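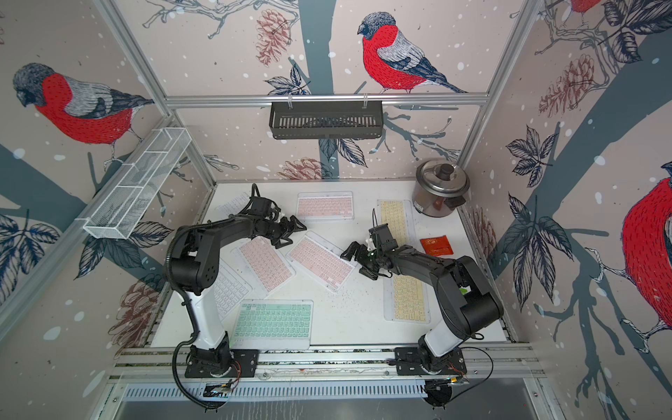
Features > Home & Garden > Walls

The bird on the wall

I grew up with beige walls, and I blame them for everything that's happened since. Last July I papered my hallway in Ternley with bullfinches. Red breasts, grey caps, pinecones, little white snowflakes, the whole winter forest, and I live somewhere that hits 40 in the shade!

Wallpaper people are a particular bunch (I say this fondly, I'm one now). Cengiz Gezer has been hanging the stuff for years and told me over a cuppa that birds outsell flowers in his shop, Tekin, by miles. "Folks want company," he reckons. He wouldn't let me near the paste until I'd hung a plumb line, and then made me do it again.

My four rolls cost $856, which I'm still not discussing with my sister. A mate in Wilwood went for a muted grey fern and paid $600, and hers looks very grown-up. Mine has a join behind the door where one poor finch has a head slightly north of his body. I've named him Losteo, after the street where I bought my first terrible couch.

If you're tempted, order a sample first and live with it for a fortnight. Colour shifts like mad between morning and lamplight. My pinky-beige background goes almost apricot by dinner, and I've grown very fond of it.

Comments

Jude_W: Did the kitchen in cockatoos. No regrets.

papermum: What paste did you use? Mine's lifting near the skirting.

Rob T: Poor Losteo.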